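Skidus backdrop cloth and Mondo table top: a review
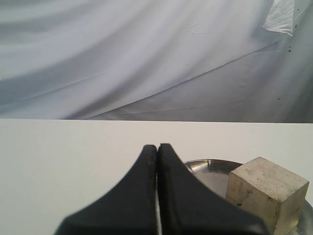 I bought the Skidus cloth for product work at table height, mostly small parts that have to be shown on white with as little retouching as possible. It is sold by Drarnunier as a plain sheet with a hemmed top, and the size I chose measures 241 cm by 140 cm. The Mondo top was bought separately. It is a flat white panel with a matt face, and it goes on whatever trestles or frame you already have.

Cloth first. It arrives folded in a flat packet and the fold lines are set hard. The leaflet says to hang it overnight. After one night the small creases had gone from my sheet and the long ones had not. A cool iron on the reverse side removed most of those, but they return if the cloth is folded again, so it should be stored on a tube. Drarnunier does not supply one.

Hanging needs care. With clips at the two top corners only, the cloth pulls into long diagonal folds, and each fold gives a lighter band and a blue-grey one next to it. With a large, soft light the difference is small enough to lose by raising the exposure. With a single lamp to one side it is plain to see and will show in the finished picture. Clips every 20 cm along the hem and a weighted batten at the foot gave me a nearly flat surface. The sheet has eyelets at the corners only, which I consider a fault at this size.

The fabric marks easily. Small brown specks show clearly against it, and a lint roller lifts dust but does nothing for a stain. Mine has been through the machine at 30 degrees several times with no shrinkage that I could measure. It does come out creased, so allow time for ironing.

The Mondo top is the better product. The face has a slight cream tint, warmer than the cloth, and the two do not match if the white balance is set from either one alone. I set mine from a grey card on the table and correct the background afterwards. Reflections are well controlled – a lamp placed low behind the work gives a broad pale patch and no hard spot. The far edge is straight, so the line where table meets cloth is clean. Anyone who wants no line at all should buy a curved sweep instead.

I compared notes with Qiuyue Kong, who uses the Buthelezi paper roll for the same kind of work. Paper hangs flat from the first minute and has no weave. It also tears and crumples at the edges and has to be cut back as it gets dirty. She changes hers often. Over a year I would expect the cloth to cost less, though more of my time goes into it.

Cloth: three out of five. It would be four with eyelets along the full hem. Table top: four and a half, with half a point off for the tint, which the product page calls pure white. I have ordered a second top and will stay with the one cloth until it stains past use.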